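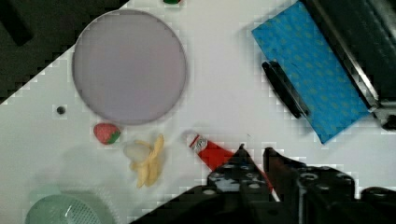

Squat stuck at the same weight since summer

Stodon
Posted 2021-10-19

I've been squatting twice a week and my top set hasn't moved since the summer. 70 kg for 5 goes up fine, anything more and I fold forward out of the bottom. Bodyweight steady. I'm on straight sets, five of five, with the deadlift on the second day. Should I drop the weight and build back up or change the programme? I'm 55 if that matters.

Foltidport
Folding forward is usually the upper back or the bar sitting too high on the neck. Where do you put it?

Stodon
High, on the traps. Low bar hurts my shoulders.

Hosseinzadeh
I'd drop to 55 and do pauses for a few weeks. Two seconds at the bottom, no bouncing. It shows you very quickly where you lose position. I did this after a long layoff and my normal squat felt far steadier afterwards. Keep the reps at five and only add weight when every rep looks the same.

Bundadeo
Don't agree with dropping that far. He can already do 70 for fives, he isn't a beginner. Taking that much off for weeks just makes you good at light squats. Keep the heavy day, make the second day lighter and put front squats in. They'll sort the leaning because you drop the bar if you lean.

Hosseinzadeh
Pauses at 55 aren't light if you do them properly. Try it before you write it off.

Bundadeo
I have tried it. Got nothing from it apart from sore hips.

Enda Corrigan
How long are you resting between sets? I was going every 2 minutes because I had to be out of the gym by eight, and my last sets were always rubbish. Went up to four minutes and put weight on the bar the next week.

Stodon
Probably less than that. There's one rack and usually somebody waiting. Whole session is done in 30 minutes including the warm-up.

Enda Corrigan
Five sets of squats plus everything else in half an hour is rushing it. I'd fix that first and leave the rest alone for now.

Foltidport
Agree with Enda. Also what shoes? If they're running shoes, get something with a flat hard sole.

Stodon
Running shoes, yes. I've got some old canvas ones I can use.

Bundadeo
Still say front squats.

Stodon
OK, going to do longer rests and the canvas shoes on Thursday, and use 1.25 plates so the jumps are smaller. If that does nothing by the end of next month I'll try the pauses - sorry Bundadeo, my wrists won't have front squats.

Bundadeo
Cross your arms or use straps round the bar. Up to you though.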